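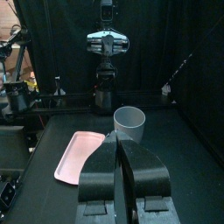 3.2 Collecting the demonstrations

All demonstrations in this study were given by remote control. The operator sits beside the cell and moves a small leader arm, and the follower arm copies its joint angles. We also tried guiding the follower directly by hand, as it was done in our earlier work on the Jomow cell, but the hand of the teacher often came into the wrist view and the learned policy became dependent on it. In the wrist view of Fig. 2 the two black fingers fill much of the lower centre, and the grey cup stands upright just beyond their tips, with its lower portion partly hidden by the right finger. This kind of occlusion is common when the cup is near, and for this reason the operators were asked to make the approach slowly and to correct the direction before the fingers come around the cup.

Figure 2. View from the wrist camera during the cup and tray task. The pink tray is at the left of the gripper, and a second arm stands behind the table.

The task is to grasp the cup, lift it and put it down inside the tray. Before each demonstration the positions of both objects were changed by the operator. We recorded 400 demonstrations in total, given by two operators (N. Pereyra and S. Sivakumar). From these, 51 were removed, mostly for the reason that the cup was released too early and fell on its side. Demonstrations with a small hesitation or a second attempt of grasping were kept, as they show the robot how to recover from an error.

Each operator practised for five minutes before the recording. We did not give feedback on speed, therefore the length of the demonstrations differs between the two persons. The effect of this difference is discussed in Section 5.

Contact: Toma Group, Wellstead | © 2018 The authors | Back to top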